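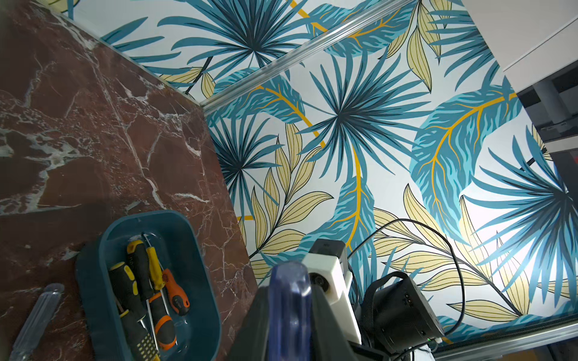 Palm-print wallpaper meets red-brown marble.

Gretness Kitchen: Frequently Asked Questions
Updated 8/10/21

We get the same phone calls every week, usually while somebody's hands are in a bowl of pork. Please look through this page first. If your answer isn't on it, call anyway and we'll wipe our hands.

What kind of food do you serve?

Filipino home cooking, the kind Edgardo Lumanlan grew up eating and was told never to change. Adobo, sinigang, pancit, kare-kare, lumpia, and a dessert case that fills up in the morning and looks very sad by closing.

Where are you?

2260 Gunn Road in Tukmont, between the tire place and the other tire place. Your phone may try to send you to Gunn Court, a dead end full of patient people who are tired of giving directions to our restaurant. The lot is behind the building. If it's full, there's street parking past the second tire place.

Do you take reservations?

For parties of seven or more, yes, by phone. Smaller parties can put their name on the list at the door. The Vullex app will let you join the list from home, and it will also tell you the wait is "moderate," a word we didn't pick and can't explain. Being on the list doesn't hold a table if you're still in the shower when it opens up.

Is the adobo spicy?

No. Adobo is vinegar, soy sauce, garlic, bay leaf, and peppercorns. You may bite into a whole peppercorn and feel briefly betrayed. If you want heat, ask for the chili vinegar and start with less than you think you need.

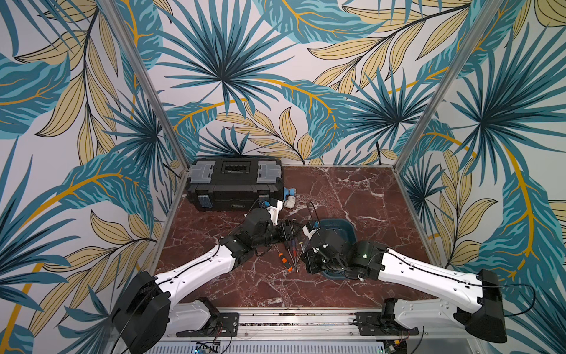
Robot arms on either side of a marble floor, with a black toolbox at the back.

How sour is the sinigang?

Sour enough that children make a face and then ask for more. The broth gets it from tamarind. We can't make it "a little less sour" because it comes out of one large pot, and the rest of the room ordered it on purpose. Extra rice helps.

Does everything come with rice?

Nearly everything. Plain steamed rice is included with main dishes, and garlic rice costs extra. Pancit doesn't come with rice, as it's already a plate of noodles, but we've served it that way plenty of times and no eyebrow was raised in the kitchen.

Which is better, the fresh lumpia or the fried?

Edgardo's official position is fried, with the sweet chili sauce, eaten too soon and with some damage to the roof of your mouth.

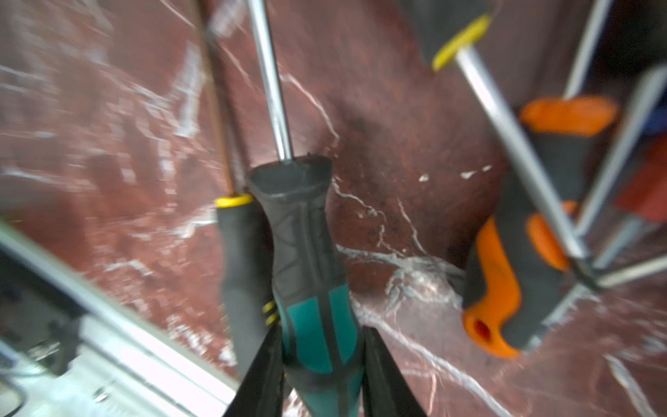 Charito Talavera wrote in to say this is nonsense: the fresh lumpia is the better dish, the peanut sauce is the best thing on the menu, and anyone who calls it "the soft one" should be seated near the restroom. She'd also like more garlic on top. We've passed that along, and the garlic has gone up a little.

Do you have anything for vegetarians?

Some things, though you should ask before you order. Plenty of our vegetable dishes turn out to have shrimp paste or a bit of pork in them, on the old theory that vegetables get lonely. The tofu adobo and the vegetable pancit are safe. The ginataang kalabasa (squash in coconut milk) can be made without shrimp if you tell us early.

I have an allergy. What should I know?

Tell your server before anything else, even before drinks. We cook with peanuts, shellfish, fish sauce, soy, egg, and wheat in one small kitchen with one fryer. We'll tell you what goes in each dish, but we can't promise that nothing traveled. With a serious peanut or shellfish allergy, we'd hate to lose you as a guest, but we'd rather lose you that way.

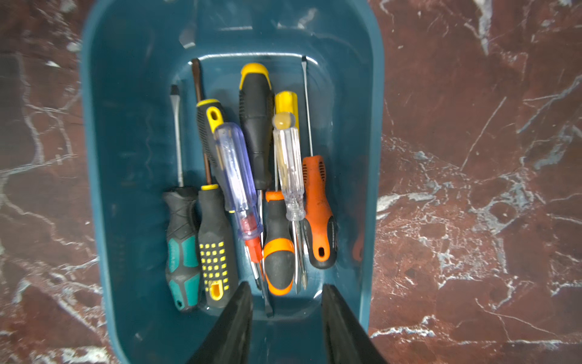 Screwdrivers in a teal-blue storage bin.

Can I order a party tray?

Please do. We need two days' notice for pancit and lumpia trays, and longer for kare-kare because oxtail doesn't hurry. October fills up early with birthdays, and apparently half of Tukmont was born in it. Trays are pickup only. Bring a flat surface and a calm driver.

Is the halo-halo available all year?

Yes, including in weather that makes no sense for shaved ice. Stir it before you eat it. People who work down through the layers end up with a glass of beans and a complaint.

Do you do takeout?

Every day we're open. Call it in or order at the counter. Soups travel in their own containers, and the crispy pork gets a vented lid, but it starts losing its nerve in the car. Eat that first.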